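Slide 4. Container labels in satellite accumulation areas.
Two items go on every label: the words "hazardous waste" and the hazard itself. The start date goes on when the container moves to central storage. Ollness writes it earlier, at first use, and loses storage days that way.
Pause for questions. Bohumila Skála has the sample labels. 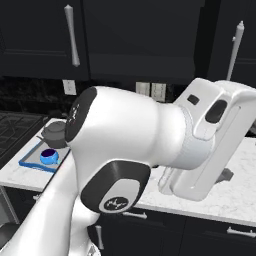 Countertop with tray, cup and teapot (simulation).

Slide 5. Segregation errors, Isow audit.
Of 144 containers opened, 62 had at least one item in the wrong stream. Most common error: partly used inhalers placed in the non-hazardous bin. Aerosols need their own line on the sorting chart — the old chart put them under "other."
Do not read the table aloud. Point to row 3 only.
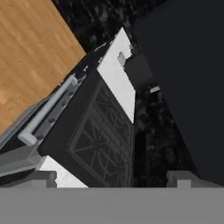

Cooktop grate, seen from above (simulation).

Slide 6. Pickup intervals.
Vilela went from weekly to every 2 weeks in November. Volume per pickup almost doubled, container count stayed flat. Duarte Aguiar will ask about overfill. Answer: fill line is at three quarters, and the driver refuses anything above it.
Sharps are on a separate schedule. Skip unless asked.
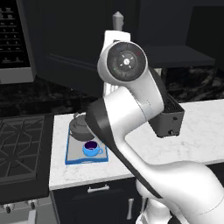
Refused containers stay on site and the storage clock keeps running. Log the refusal the same day, with container number and reason. Hernero logs by room, so a refused container cannot be traced back to its manifest. Judite Louro has the corrected form.

Slide 7. Training records.
Keep the sign-in sheet and the version of the chart that was taught. Arnaldo Fonseca takes over from here with the manifest walkthrough.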